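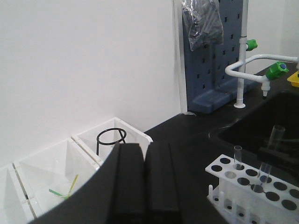 Can a robot do the glassware yet?

Posted by Babita Ahuja, 14 May 2024

I look after the teaching lab at a small college and the chore that eats my week is test tubes. Racking them, rinsing them, moving them from the rack to the drying board and back again. We went through 1,331 of them last term (I keep a tally on the door, don't judge me) and my wrists are feeling it. My brother-in-law keeps sending me videos of robot arms folding towels and says I should get one before August, when the new classes start. I don't need it to be fast. I could leave it going over lunch. But can an arm with two fingers really pick up a thin glass tube, get it into a round hole and not leave me sweeping up the pieces? And what about the ones that don't stand up straight in the rack? Has anybody got one doing this kind of work for real, day in and day out?

Devendra Vashisht

no. get a lab dishwasher

Aarti Khurana

Well, a dishwasher won't load itself, so I'm not sure that helps her much!

Babita, I've spent a couple of years on the automation side at Turnholm, mostly small parts but some glass too, so take this as one person's experience. Picking up a tube that's standing upright is the easy bit. Two flat fingers close on it from the sides, and if you set the force low and put something a little soft on the pads you'll be fine. Ours went through 201 picks in our last long test and we lost two tubes, both on the way down and neither on the way up.

Going down is where you'll pull your hair out. Clear glass is miserable for cameras - they see whatever's behind it, so a tube in front of a dark counter can pretty much vanish except for the rim. Then you've got to find the hole, and the tube may be tilted a hair in the fingers, and now the bottom end is off by more than the hole allows.
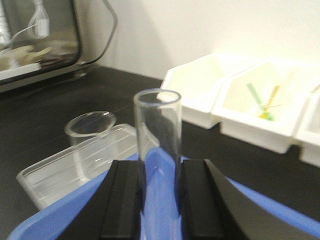

Sirkka Savolainen wrote underneath that the tilt is worse with short tubes, in her experience, and that she got past it by letting the arm tap the tube gently on the rack and feel its way in, which took the success rate up to almost 90 percent but made every tube painfully slow.

Yes, the tapping trick works, I've used it too. I'd still stay in the room while it does it.

Leaning tubes are a whole other problem. The arm has to come in at the same angle as the glass, and if there's a faucet or a wall close by it may not have room to get there. I'd pull the rack out into the open before I'd try to fix that in software. Same with the rinsing, keep that for yourself for now. So for August, I'd say rack to rack on a clear counter, maybe. The full chore, no, and I wouldn't spend the college's money on it this year. If you can borrow an arm for a week, try 77 tubes in a row and write down every single time you had to step in.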